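Small Stuff on the Kitchen Table

I love a wooden table, but mine collects things all day long! My favorite fix takes 6 minutes: spread everything out in one loose row before you put a single thing away. Dish, sponge, cup, tube – once they're apart, you can see which room each one belongs in.

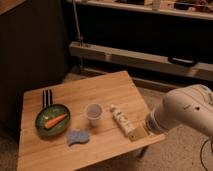 Sponges on bare wood

Please don't leave a damp one sitting overnight. Wring it hard and stand it on its edge by the sink – the wavy-edged kind dries beautifully that way. Mine last nearly all of August!

Squeeze tubes

Store them cap down in a plastic cup. You'll get so much more out of each one.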